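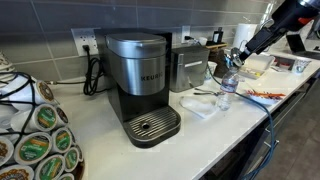

Greer Halliday asked at the end of last week's session whether a coffee corner really needs its own class, given that most offices just put the machine wherever there is a plug. It was a fair question, and these notes start from it.

Brilesen Workplace Services - Unit 9: The Self-Serve Coffee Counter
27th November - Notes by Agnese Mets
Reading time: 2 minutes

A plug is the first thing to look for, but it only settles where the machine can go. The rest of the counter is planned outward from the machine.

Placement

Leave open counter in front of the brewer. People set down a mug, a phone, a packet of sugar. Check that the lid can open all the way before you settle on a spot under wall cabinets. Pods go to one side, within reach, and napkins go to the other. A stainless box with a slot front takes up little room and wipes clean.

Cords

A single-serve brewer draws a lot of power while heating. Plug it straight into a wall outlet, never a power strip. If two appliances share the counter, find out whether the outlets are on the same circuit. Extra cord can sit in a loose coil behind or beside the machine. Keep it away from the drip tray and the front edge.

Pods

A wire carousel shows people what is left, so it gets refilled before it runs out. Keep one kind per column if you can. Put decaf where it can't be mistaken for regular - this is the complaint you will hear most.

Daily and weekly care

Empty and rinse the drip tray every day. Wipe the steel with a damp cloth, then a dry one, or it will streak. Wash the grate in warm soapy water once a week. Wipe the tile behind the machine at the same time. Descale when the maker's manual says to, and write the date on the supply sheet.

Worked order

The Herath office used 2,250 pods between the start of the year and the end of February. Its next order was 3,345, which left too many boxes in the closet. For Monday, work out what you would have ordered, and bring your sheet.

Related items
Unit 8: Stocking the Supply Closet
Unit 10: Shared Refrigerators
Handout: Blank Supply Sheet
Reading: Counter Surfaces and Stains, by Oranuch Noiphan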